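포드베리, 투명 접시 스탠드 7월 출시…소형 접시 진열 수요 겨냥

주방·진열용품 업체 포드베리(Podberg)는 소형 접시를 세워 두는 투명 아크릴 스탠드 '아리아(Aria)'를 오는 7월 출시한다고 3/21/26 밝혔다. 제품은 일반형과 매장용 2종으로 나오며, 등판 각도와 받침 깊이가 서로 다르다.

아리아는 접시를 비스듬히 세워 중앙 무늬가 정면에서 보이도록 하는 구조다. 접시 하단이 받침 홈에 걸리고 뒷면이 경사진 등판에 기대는 방식으로, 별도의 고정 장치는 쓰지 않는다. 지름 137mm 이하 접시는 일반형, 그보다 크고 189mm를 넘지 않는 접시는 매장용에 맞는다. 받침 홈의 폭은 두 제품 모두 11mm다.

설계를 맡은 데네시 켈레멘 책임은 "소형 접시는 무게중심이 낮아 등판을 너무 세우면 앞으로 미끄러진다"며 "받침 홈의 깊이를 먼저 정하고 등판 각도를 거기에 맞췄다"고 말했다. 초기 시안에는 접시 양옆을 잡는 돌기가 있었으나 테두리 무늬를 가린다는 의견에 따라 빠졌다.

색상은 투명 한 가지다. 반투명과 검정도 검토했으나 꽃무늬 접시와 함께 놓았을 때 스탠드가 먼저 눈에 띄어 제외했다는 것이 회사 측 설명이다. 등판이 조명을 반사하는 점에 대해서는 매장 조명을 접시 정면이 아닌 위쪽 비스듬한 방향에 둘 것을 권했다.

식기 유통사 벨카디(Belkadi)는 출시와 함께 매장용을 우선 공급받는다. 카린 랜드리 구매 담당은 기존 철제 스탠드가 굽이 낮은 접시에 잘 맞지 않아 교체를 검토해 왔다고 밝혔다. 벨카디는 흰 바탕에 작은 꽃무늬를 넣은 접시류를 첫 진열 품목으로 정했다.
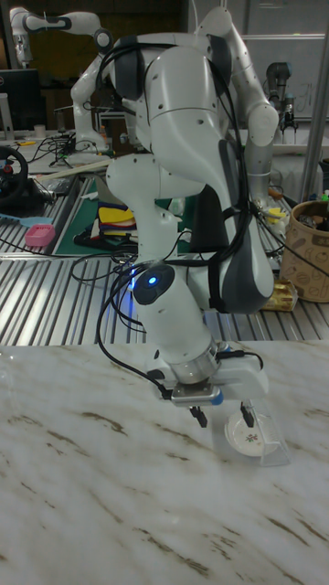 진열대 상판과의 조합도 안내서에 실린다. 대리석 무늬처럼 밝은 상판에서는 투명 받침의 윤곽이 약해지므로 스탠드 간격을 넉넉히 두고, 접시를 올린 뒤 하단이 홈에 완전히 들어갔는지 확인해야 한다. 젖은 접시를 바로 세우면 홈에 물이 고일 수 있어 건조 용도로는 권장하지 않는다.

세척은 부드러운 천과 중성세제를 쓴다. 연마제가 든 세제와 알코올은 표면을 흐리게 할 수 있어 피해야 하며, 식기세척기 사용은 불가하다. 스탠드는 분리된 부품 없이 한 몸으로 되어 있고 포장에는 바닥에 붙이는 미끄럼 방지 패드가 들어간다. 패드 부착은 선택 사항이다.

가격은 출시 직전 공개된다. 라이모 후투넨 영업 담당은 일반형의 소매 판매를 매장용 공급이 끝난 뒤 시작한다고 전했다.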